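Course Materials > Home Skills > Handout: Sorting Out Your Chargers

Print this page | E-mail this page

Please bring this handout back in January, as we'll be picking up where it leaves off, and I do hope you'll have had a good rummage through your drawers at home by then!

Most of us own far more plugs than we think. Before you decide what to keep, put the whole lot out on a table with a cloth over it (a cloth saves the tabletop from all those metal prongs) and let yourself see them side by side. Adapters go with adapters, cube chargers in their own spot, and power strips along the edge, where they won't get in the way.

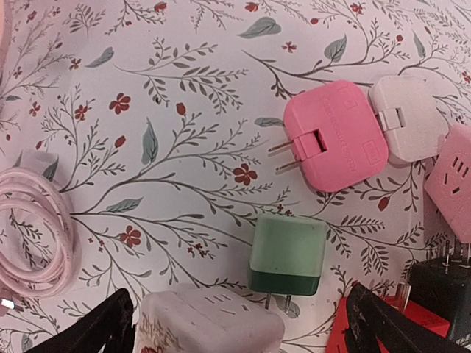 Hamdia Wolde wondered whether it wouldn't be simpler to sort by room, kitchen things with kitchen things, and leave the types alone. I think that works very nicely for a small apartment, and you're welcome to try it, but do the types first if you have more than 20 pieces, or you'll be hunting for the same adapter in every pile.

Once you've sorted, go over each one slowly. Look for bent prongs, cracks in the casing, or a hinge that no longer folds the way it should, and set those aside for the recycling box at the Forsyth building. Read the small print on the power strips too, and write the rating on a bit of tape, because that raised lettering is hard on the eyes (mine, anyway). Wipe the cloth down or give it a shake before you start the next batch.
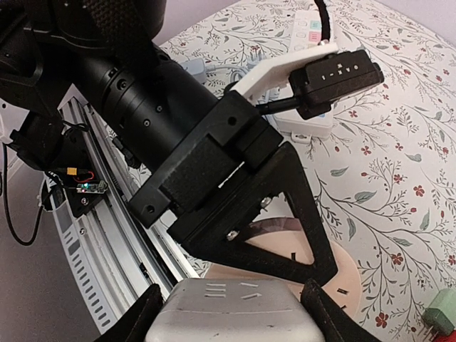 Notes by M. Estberg, Course Instructor, Household Basics

For next time, read pages 11 to 50 in the course packet and bring one strip you aren't sure about. Keep cords loosely coiled, never wound tight, and leave anything with a loose part unplugged until we've looked at it together.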